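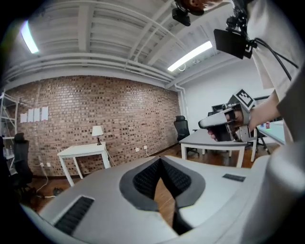 Tudbridge open day recordings: README

What this is

Recordings made with hand-held grippers during the November open day at the Cluner workshop in Tudbridge. Visitors were shown how a person can teach a robot arm by doing a task with a gripper in their own hand, and then had a go themselves. Gebhard Gasser ran the demonstrations. Ilona Vida looked after the recording and wrote most of these notes.

The set holds 16 sessions. Of these, 14 are visitor sessions and 2 are by staff, recorded in the morning before the doors opened.

The tasks

Each visitor picked one task from a short list:

lamp: move a small table lamp from one side of a table to the other
cup: put a cup on a saucer
cloth: fold a tea towel once

Visitors had up to 20 minutes each, including the talk at the start. Most spent the first few tries getting used to the weight, and those tries are kept in. If you only want clean runs, use the column called "keep" in sessions.csv.

Setting

Everything was recorded in one office with a brick wall at the back and a wooden floor. The ceiling lights were left on all day. Desks and chairs were moved between sessions, so don't rely on them being in the same place. The grippers carry square black-and-white markers on top.

Files

sessions.csv - one row per session, with task, start time and keep
video/ - one folder per session
poses/ - gripper position over time, same folder names as video/
notes.txt - Ilona's remarks from the day, lightly tidied

Known problems

Session 9 has no poses for the first part. The clock on the recording computer was an hour fast until lunch; start times in sessions.csv are corrected, file names are not. One cloth session is listed as cup in notes.txt - the csv is right.

People in the recordings

Visitors signed a form before taking part. Faces are blurred. Sound was not kept. If you find a face we missed, tell Ilona and leave the clip out of anything you share.

Use

Free for teaching and research. Please name the Cluner workshop, Tudbridge. The reader script was written for the older Bárány recordings and works here without changes.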